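Notes – repair evening talk, library back room, October
(20 min plus questions. slow down on part two, last time I raced it)

START
Hello, thanks for coming out. Name, shop, how long I've been at it. Don't do the joke about the ladder.

Ask: who has a lamp at home that doesn't work? Hands up. Who has had it not working for more than a year? Leave hands up. OK. Tonight is for you.

What I want people to leave with – most dead lamps are dead for a boring cause. Bulb, plug, switch, socket, cord. Check in that order. Say the order twice.

Not covering ceiling fixtures. Not covering anything wired into the wall. If someone asks about a chandelier, talk to me after, I'll give you the number of an electrician.

SAFETY – do this before anything else
Unplugged. Not switched off, unplugged. Plug in your hand or on the table where you can see it.

Story: Gladys Llanos, my first boss, kept the plug in her apron pocket while she worked. You could not plug that lamp in without going through her. I still do it. Shop smelled of brass polish and oranges. (keep short!!)

If the cord is warm when the lamp is on – stop using it tonight.
If you smell fish or burning plastic – same. People always laugh at fish. It's real, some old plastics smell like that when they overheat.
Scorch marks at the socket, don't clean them off and carry on. Replace the socket.

PART ONE – WHERE OLD LAMPS COME FROM
Quick bit, 3 minutes max. People like it but it's not why they came.

Kerosene lamps first, lots of them converted later. You can tell by the hole drilled in the side for the cord, often a bit crooked. Conversions done at the kitchen table. Some very good, some frightening.

Then the first electric table lamps. Cloth covered cord, twisted. Pretty. If it's original it's done its job, let it retire. You can buy new cord with a cloth cover that looks the same from across the room.

Then the big years for floor lamps. Reading chairs, radios, one lamp by the radio. Tall pole, heavy foot. The foot is heavy for a reason, if yours has lost its weight don't put it in a house with a dog.

Makers. I get asked. Drollance floor lamps turn up at estate sales a lot around here, look for the stamp under the felt. Pešek – glass shades mostly, the bases were bought in from anybody. Don't pay extra for a Pešek base! The shade yes.

Somebody will ask what theirs is worth. Answer: what would you miss it for. Then move on. I sold one for 400 dollars once and it had been holding a door open. That's the only one in all this time so don't get excited.

PART TWO – THE ORDER (slow down)

Bulb. Try it in another lamp that works. Try a good bulb in the dead lamp. Both directions, people only do one.

Also the little tab in the bottom of the socket. Gets pushed flat over the years by people over tightening. Unplugged – lift it a hair with a wooden stick. A hair. Bulb back in. I would guess half the lamps brought to my counter in the winter are this and I feel bad charging so I don't.

Plug. Wiggle. If the light flickers when you wiggle, new plug. Wide blade, narrow blade, it matters which wire goes to which. Ribbed side of the cord is the neutral, goes to the wide blade. Smooth side to the narrow. Pass round the cord so people can feel the ribs with their thumb. PASS IT ROUND NOW, dont forget like last time.

Switch. On the socket, on the cord, or on the foot. Cord switches fail first, get stepped on. Three way sockets – if it only does one level, check you have a three way bulb before you take anything apart. Bok-nam Jeon drove 14 miles to me with a lamp that had the wrong bulb in it. She tells this story herself so I'm allowed.

Socket. Shell comes apart where it says PRESS. Press hard there with your thumb, tilt, pull. It will feel like you're breaking it. You aren't. Cardboard sleeve inside has to go back in, it's insulation, not packaging. I find lamps without it all the time.

Two screws. Brass colored one is hot, silver colored is neutral. Smooth wire to brass, ribbed wire to silver. Wrap the wire clockwise so that tightening pulls it in. Say clockwise and draw it in the air. From my side, so it's backwards for them – turn around and draw it!

Underwriter's knot. Demo. Two loops, each end through the other loop, pull. Holds the strain so the screws don't have to. Do it slow, then do it again. If nobody gets it, hand out the sheet.

Cord. Look at both ends first, that's where it cracks. Then where it comes out at the foot. Bend it gently. If it crackles, replace all of it. No tape. Please no tape.

To pull new cord through a tall pole – tie string to the old one before you take it out. Pull old one out, string follows, tie new cord on, pull back. If you forgot the string (everyone forgets the string) drop a bit of fine chain down the pole and tie to that.

PART THREE – LOOKING AFTER METAL
Change of pace. Sip of water.

Is it brass or is it plated? Magnet. Sticks, it's plated steel. Doesn't stick, probably brass, could be zinc with a coat on. Hold up magnet. Sell them at the table, a dollar, money goes to the library.

Lacquer. Newer brass has a clear coat. If it's shiny all over with brown spots, the coat has failed in the spots. Polish won't touch it. Either strip the lot or live with it. I say live with it.

Bare brass. Mild soap, soft cloth, dry it right away. Polish once a year if you like a mirror, never if you like it brown. Rub along the tube, not around it – scratches show less that way. Keep polish out of the joints, it dries white and you'll be at it with a toothpick till midnight. 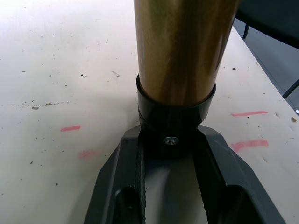 Joints are also where things loosen. A pole that leans isn't bent as a rule, somewhere there's a nut or a small screw that has backed out. Start at the bottom and work up. Finger tight, then a quarter turn. People crank on them and strip the thread and then it's a bigger job than it was.

Right screwdriver for the screw. Phillips comes in sizes! The one in the kitchen drawer is a number two and it will chew up anything smaller. Get a set. Prekero do a cheap one that's fine, you don't need the good one for this.

Painted parts – no brass polish on paint. Takes the shine right off. Damp cloth and that's all. If there's black paint next to brass put masking tape over the paint first, the low stick kind.

Felt on the foot. Peel it if it's dirty, new felt from the craft store, trace round the foot, cut inside the line. White glue. Leave it upside down overnight. This is the job to do with a kid.

SHADES – if there's time
There won't be time. Just say: vacuum with the brush, top to bottom. Never wet a glued shade. Shade should hide the socket when you're standing and the bulb when you're sitting.

Bulb heat. Old shades close to the bulb got cooked. LED runs much cooler so an old shade can have a second life. Warm white, not daylight, unless you like your living room to look like a dentist. The ones I use from Flumano say 2000 hours on the box, which is low for an LED, but the color is lovely and I don't mind.

ENDING
Repeat the order. Bulb, plug, switch, socket, cord. Get them to say it.

Sheet by the door, has the knot on it and the two screws. My phone number on the back, text better than call, I don't hear it over the grinder.

Questions. Likely ones:
– Can I put a brighter bulb in? Go by the sticker on the socket. With LED look at the actual watts, not the "equal to" number.
– Touch lamps? No. Sorry. They turn on by themselves at night and I don't fix them.
– My lamp buzzes. Dimmer and bulb don't get along. Try a bulb marked dimmable.
– Can I leave one on all night? Small LED one with a good cord, I do.
– Do you buy lamps? My wife says no.

Have to be out by 8:30, chairs stacked against the radiator side. Take the magnets home!! Left them last time.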